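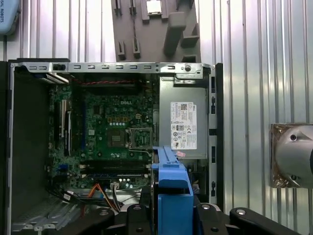 An open desktop computer with a Dell motherboard and an empty processor socket.

Destedix opens repair and reuse workshop in Grosley

Grosley, 13 Oct 2026

Destedix has opened a computer repair and reuse workshop on the Gunnlaugsson estate in Grosley. The site will take in used office desktops and laptops from local firms, schools and charities, repair those that can be put back to work and sell them at a fixed price.

The workshop has 11 full-time staff, four of them apprentices in their first year. It replaces the smaller unit the company ran behind its offices, which closed at the end of last month.

Organisations with 65 or more machines to clear can book a free collection. Smaller loads can be dropped off at the side entrance during opening hours. All drives are wiped or destroyed on site and the owner receives a signed record listing each serial number.

Machines that are beyond repair are stripped for memory, power supplies, fans and cables. Boards and cases with no further use go to a licensed recycler.

"Most of the desktops we are offered need one or two parts and a clean," said Ketill Thorlacius, managing director of Destedix. "Our old unit was too small to keep a proper stock of spares, so we were turning work away. We have the shelving for it now."

Refurbished desktops start at £64 and come with a one-year warranty. Keyboards, mice and monitors are sold separately. Schools and registered charities may pay by invoice.

Stock will be listed through Fovura, the company's online booking and sales system, which also handles collection requests. Customers with an existing Destedix account do not need to register again.

Hafþór Holst, workshop manager, said: "People can ring us before they bring anything in. We don't take printers or old tube monitors, and it saves them a trip."

The workshop is open on weekdays from 9am to 5pm. Parking is available at the front of the building.

Media enquiries: press office, Destedix, Grosley.

Ends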